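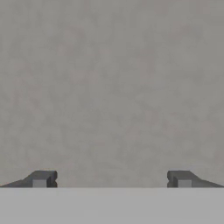
Stondora to Resurface Aldale Market Hall Floor and Reopen in August

Posted in August by Stondora Press Desk
14 shares | 0 comments

Search news, projects, contacts

ELTDALE – Stondora, the flooring contractor based in Eltdale, has been awarded the contract to repair and resurface the ground floor of Aldale Market Hall. The work covers the main trading floor, the two side aisles and the entrance on Thambiah Street. The hall will reopen to traders and shoppers before the end of August.

The existing floor is a poured concrete slab that has been patched many times. Surveys carried out for the hall's owner, Aldale Markets, found that the slab itself is sound, but that the top layer has worn unevenly in the aisles and has started to break up near the loading doors. Traders have reported trouble moving carts over the worn areas, and water collects by the fish counters after the nightly wash-down.

Stondora will grind back the old surface, fill the damaged sections and apply a new mineral topping with a matte seal. The total area to be treated is 1231 square meters. The topping will be laid in two stages so that half of the hall can stay open while the other half is closed.

"The slab has plenty of life left in it, and it made no sense to dig it out," said Kayode Ogundipe, project manager at Stondora. "We looked at tile and at a resin coating. Tile would have raised the floor level at the doors, and the traders told us the resin they had in the old cold store was slippery. The mineral topping keeps the levels the same and gives a better grip."

The new drainage falls by the fish counters will be formed in the topping itself and will lead to the existing floor drains. The drain covers will be replaced. No changes are planned to the stall layout, the lighting or the upper gallery.

Stage 1 covers the north side of the hall, including the bakery and dry goods stalls. These traders will move to temporary pitches in the yard. Stage 2 covers the south side and the Thambiah Street entrance. While that entrance is closed, visitors should use the door beside the bus stop, where there is a ramp. Grinding will take place only after the hall closes at 6 p.m., and the equipment will be fitted with dust extraction. Deliveries will continue from 5 a.m. at the rear doors.

"We asked for the noisy work to be done in the evening, and that is written into the contract," said Chia-hao Shih, operations manager for Aldale Markets. "Each trader has a letter with the dates for their own stall. Anyone who has lost theirs can pick up another copy at the hall office."

Rents will be reduced by half for traders who have to move to the yard, for as long as they are there. Stalls that stay in place but lose part of their frontage will be dealt with case by case.

Samples of the finished topping in two shades of gray have been on display at the hall office. Shoppers and traders were invited to mark a card for the one they preferred, and 496 cards were returned. The lighter shade was chosen and will be used throughout.

The topping can be walked on the day after it is laid. Carts and pallet trucks will be kept off it for a further week. Cleaning staff will be shown how to care for the seal, which should not be washed with bleach or scrubbed with wire brushes.

About Stondora
Stondora repairs and installs hard floors in public buildings, schools and shops. The company has its office and yard in Eltdale.

Press contact: Stondora Press Desk, Eltdale. Questions about stalls and rents should go to the Aldale Market Hall office.

Share this release
Print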